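Unit 6 handout: comparing input rigs for grasp work

Read this before the lab session. Bring your notes from Unit 5, because the force tables are not repeated here.

We compare two ways of driving a gripper. The first is the Handum pendant, which moves the arm one axis at a time. The second is hand tracking, where a controller is fixed over each hand and the operator simply does the task. The Alum gripper is the same in both cases, and so is the task: clothing out of a basket, scan, into a bag.

What to record for each trial

Start and stop time, grasp attempts, drops, and any moment when tracking was lost. Write down lost tracking even if it came back at once. Last November's group left it out and their log could not be used.

Settings

Jaw speed stays at 300 for all trials. Closing force is 266 for fabric and 714 for boxed goods. Do not carry the box setting over to fabric — it pulls the cloth out of shape and the Flosari logger marks the grasp as good anyway.

Known weak points

Soft items fold under the fingers, so a grasp that looks centered may hold only one layer. The sides of a basket can also hide the fingers from a head camera. When both hands are busy, one with a garment and one with a scanner, the operator tends to look at the scanner and the other hand drifts.
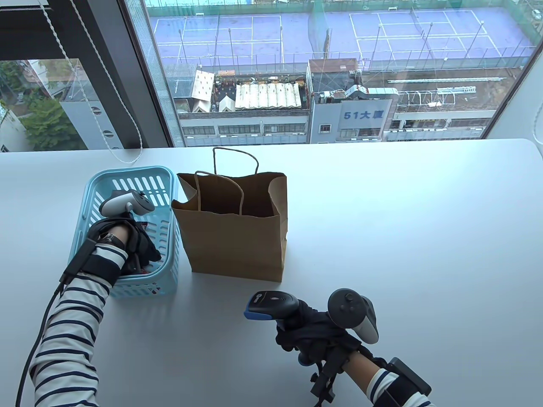

Keep the straps snug on the forearm and run the cable back toward the elbow with some slack. A bracket that shifts during a trial changes the offset, and the trial has to be repeated after a new calibration.

Logs go in the Ruangrit folder, file prefix 1894, by 29th February. One log per pair.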